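Equipment Planning, Cable Sorting Cell: Interim Report, February
Prepared for Iolanda Sampaio, Grustine
From Kamol Duangkaew

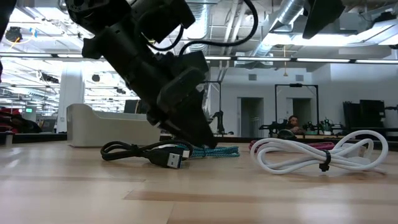
You asked whether we should commit the second half of the equipment money now or hold it until the summer. My recommendation is to hold most of it. The work is moving, but the case for more hardware is weaker than it looked when we wrote the proposal, and I would like that on record before the next Veltik quote lands in your inbox.

Where the task stands

The job is still the one you approved: pick a loose or bundled cable off the table, and put it in the tray. We have logged 400 attempts since the last report, of which 269 ended with the cable in the tray and no one stepping in. I don't think that figure should be quoted outside this report. A good share of those attempts used cables that had been tied, and a tied cable gives the fingers something to close on. Loose coils of braided cable are harder, particularly when two lie close together and the arm drags one along with the other. I have asked for tied and untied cables to be scored separately from now on. The combined number flatters us.

The Veltik proposal

Veltik wants to sell us two more arms, new fingers and a service plan. Their argument is that more arms means more attempts per day, and that more attempts will fix the loose coils. The first part is true. I have seen nothing that supports the second. Their demonstration used short, stiff cables, all the same length, laid out straight. When I asked for a run with a mixed pile they offered a slide.

The service plan worries me more than the purchase price. It starts on delivery, whether or not the arms are mounted, and we have no bench ready for them. The last time we bought ahead of the bench, the boxes sat for most of a quarter and we paid for cover we couldn't use.

The Stanciu alternative

Stanciu makes fingers only. They are cheaper and come with a return period, and I would rather spend on those first. I don't expect a miracle from them either. Their sales sheet promises "reliable handling of all flexible items," a claim I'd ignore. Still, a set of fingers is a small bet that we can undo, and a pair of arms isn't.

Software

The Pornix license renews in the spring. We use the recording and playback parts every day and almost nothing else. Their account manager keeps steering us to the larger package. I have asked for a price on the small one and am still waiting. If it doesn't come before renewal, we should pay for a single year and refuse the multi-year discount.

What I am asking for

Release the money for one set of Stanciu fingers, plus $1000 for spare cables, ties, trays and mounting hardware. The cables get bent hard and we go through more of them than I budgeted for, which was my mistake.

Hold the arm money until we have 20 straight clean picks on untied cables with the equipment we own. If we get there, I will write the case for Veltik myself. If we don't, two more arms would mostly give us more ways to fail at the same thing.

Open items

Bench space for any new arm has not been agreed with facilities. Power for it hasn't been priced. The original proposal left installation out of the total, and I can't find any note explaining why. I will send a corrected sheet with installation, training time and service shown on their own lines, so the next decision is made on the full cost.

The staff hours in this report cover direct work on the cell only. Time spent on vendor calls is being tracked separately and will be in the next one.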